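드러노 수납 정리함 세트, 석 달 쓰고 적는 후기

서랍이랑 통에 물건을 몰아넣고 사는 사람이 쓰는 글이라는 걸 먼저 밝혀둘게요.

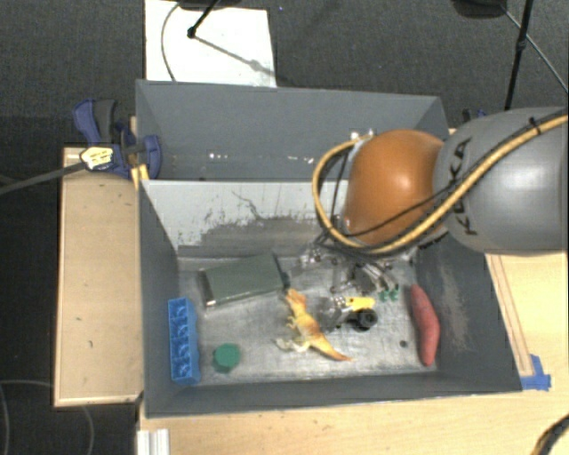

저는 정리를 못 해요. 못 하는데 정리용품은 또 엄청 좋아해서, 집에 빈 바구니만 한가득 있던 시절도 있었거든요. 남편이 "바구니를 담을 바구니를 사라"고 했을 때 진짜로 검색해 본 사람이 접니다. 그러다 작년 10월에 이사를 하면서 큰맘 먹고 드러노(Drerno) 정리함 세트를 들였고, 해가 바뀐 지금까지 거의 매일 만지면서 살고 있어요. 블로그 이웃분들이 댓글로 자꾸 물어보셔서 (특히 칸막이 덜컹거리냐는 질문!) 한번에 몰아서 써봅니다. 제 돈 주고 샀고요, 협찬 아니에요. 협찬이면 이렇게 불평을 길게 못 쓰죠.

작성일: 2019년 1월 11일

왜 이걸 샀냐면

원래는 프러스틱스(Prustix) 걸 쓰고 있었어요. 투명하고 가볍고 예쁜데, 모서리가 너무 잘 깨져요. 이사 전날 밤에 드라이버랑 건전지랑 멀티탭을 넣어서 들었더니 손잡이 쪽이 쩍 하고 갈라지더라고요. 밤 열한 시에 바닥에 엎드려서 건전지 줍는 기분... 겪어본 분은 아실 거예요. 그때 결심했죠. 다음엔 무조건 튼튼한 거.

후보는 둘이었어요. 드러노랑 이라르(Irar). 이라르는 천으로 된 접이식인데 디자인은 솔직히 이쪽이 훨씬 예뻐요. 베이지색에 가죽 손잡이 달려 있고 거실에 그냥 내놔도 될 정도로요. 근데 저는 공구랑 주방 잡동사니를 넣을 거라 바닥이 딱딱해야 했어요. 매장에서 이라르를 들어봤는데 무거운 걸 넣으니까 배가 불룩해지길래 내려놨습니다. 니트나 수건 넣으실 분은 이라르 가세요, 진심으로.

드러노를 처음 알게 된 건 알바르 헤글룬드(Alvar Hägglund)라는 분이 쓴 정리 책 덕분이에요. 친구가 집들이 선물로 줬는데, 통은 비싼 걸 적게 사라는 얘기가 책에 한 스무 번은 나와요. 읽다가 좀 지겨워서 중간에 덮었는데 그 말은 머리에 남아서, 이번엔 딱 2세트만 샀어요. 예전의 저였으면 여섯 개 샀을 텐데 장족의 발전이죠.

받았을 때 첫인상

일단 커요! 상품 페이지에 가로 66센티라고 적혀 있는데, 저는 숫자를 보고도 크기가 감이 안 오는 사람이라 박스 보고 깜짝 놀랐어요. 현관에서 박스째로는 못 들고 들어와서 그 자리에서 뜯었습니다. 사기 전에 꼭 줄자로 놓을 자리를 재보세요. 저희 집 베란다 선반에는 아슬아슬하게 들어갔고, 원래 넣으려던 싱크대 밑에는 배관 때문에 아예 안 들어갔어요. 거기는 지금도 비닐봉지들의 무덤이에요.

냄새는 좀 났어요. 새 플라스틱 냄새요. 중성세제로 한 번 씻고 베란다에 이틀 뒀더니 거의 빠졌는데, 코가 예민한 저희 엄마는 일주일 지나서 오셨을 때도 무슨 냄새 나지 않냐고 하셨어요. 식재료 넣으실 분들은 참고하세요.

칸막이 이야기 (제일 많이 물어보신 것)

덜컹거려요. 네, 조금요. 홈에 위에서 끼우는 방식인데 양쪽에 종이 한두 장 들어갈 만큼 틈이 있어서 통을 들고 걸으면 달각달각 소리가 나요. 가만히 두고 쓰면 전혀 신경 안 쓰이는데, 저처럼 통째로 들고 다니는 사람은 거슬릴 수 있어요. 저는 다이소에서 1,000원짜리 문틈용 스펀지 테이프를 사다가 잘라서 홈에 붙였더니 소리가 싹 없어졌어요. 이걸 왜 제가 해야 하나 싶긴 한데 효과는 확실합니다.

대신 칸막이 위치를 바꿀 수 있는 게 정말 좋아요. 처음엔 반반으로 나눴다가 지금은 한쪽을 좁게 해서 거기에 가위, 테이프, 줄자처럼 매일 찾는 것만 넣어요. 넓은 쪽은 뭐... 그냥 다 넣어요. 정리 고수님들이 보시면 혼내실 텐데, 저는 "어디 있는지 모르는 물건은 넓은 칸에 있다" 하나만 지키고 있어요. 이것만으로도 아침에 건전지 찾느라 서랍 네 개를 여는 일이 없어졌답니다.

참, 칸막이를 따로 더 살 수 있는데 하나에 3,000원이에요. 본체 가격 생각하면 그냥 하나 더 끼워주지 싶지만, 배송비가 아까우니까 혹시 필요할 것 같으면 처음 주문할 때 같이 담으세요. 저는 나중에 따로 시켰다가 배송비가 칸막이값만큼 나와서 속이 쓰렸어요.

내구성은

여기서 점수를 많이 줍니다. 망치, 펜치, 나사통까지 다 넣고 들었는데 손잡이가 멀쩡해요. 한번은 제가 베란다 턱에 걸려서 통을 통째로 떨어뜨렸는데 (발등은 무사했어요) 모서리가 살짝 하얗게 눌린 정도로 끝났어요. 프러스틱스였으면 그날로 이별이었겠죠.

바닥에 긁힌 자국은 생겨요. 쇠로 된 물건을 넣으면 어쩔 수 없는 것 같아요. 상품평에 흠집이 하나도 안 난다고 쓰신 분이 계시던데 도대체 뭘 넣으신 건지 궁금합니다. 신경 쓰이시면 얇은 펠트지를 깔면 되는데, 저는 한 달 깔아보고 뺐어요. 먼지랑 부스러기가 펠트에 다 붙어서 오히려 청소가 귀찮아요. 맨바닥이면 물건 다 꺼내고 물티슈로 쓱 닦으면 끝이거든요.

아쉬운 점도 써야죠

뚜껑이 없어요. 별매도 없어요. 베란다에 두면 먼지가 앉아서 저는 안 쓰는 보자기를 덮어놨는데 모양이 영 안 나요. 고객센터에 뚜껑 나올 계획이 있냐고 물어봤더니 "검토해 보겠습니다"라는 답이 왔어요. 그게 11월이었고 아직 소식 없습니다.

손잡이 안쪽도 마감이 좀 거칠어요. 사출 자국 같은 게 남아 있어서 맨손으로 오래 들면 손가락이 아파요. 사포로 살짝 문질렀더니 나아지긴 했는데, 두 개 중에 하나만 그런 걸 보면 뽑기인가 봐요.

그리고 포개서 쌓을 수 있다고 되어 있는데, 빈 통끼리는 잘 쌓이지만 물건이 가득 차 있으면 위에 올린 통이 미끄러져요. 지진 날까 봐 무서워서 저는 나란히 두고 씁니다.

다른 제품이랑 고민하시는 분께

스티븐스(Stevens) 공구함은 어떠냐고 쪽지 주신 분 계셨는데, 저희 아버지가 쓰세요. 튼튼하기로는 그게 최고인데 무게가 빈 통부터 묵직해서 저는 한 손으로 못 들어요. 전문적으로 작업하시는 분이면 스티븐스, 저처럼 못 하나 박을 때 온 집안을 뒤지는 분이면 드러노가 나을 것 같아요.

별점은 다섯 개 중에 네 개요. 반 개는 뚜껑, 반 개는 달각달각 때문에 뺐어요. 세일은 봄에 한 번 하는 것 같으니 급하지 않으시면 기다려 보시고, 스펀지 테이프 붙이는 법 궁금하신 분은 댓글 주세요. 테이프 폭이 몇 밀리였는지 포장지를 버려서, 베란다 나가서 재보고 알려드릴게요!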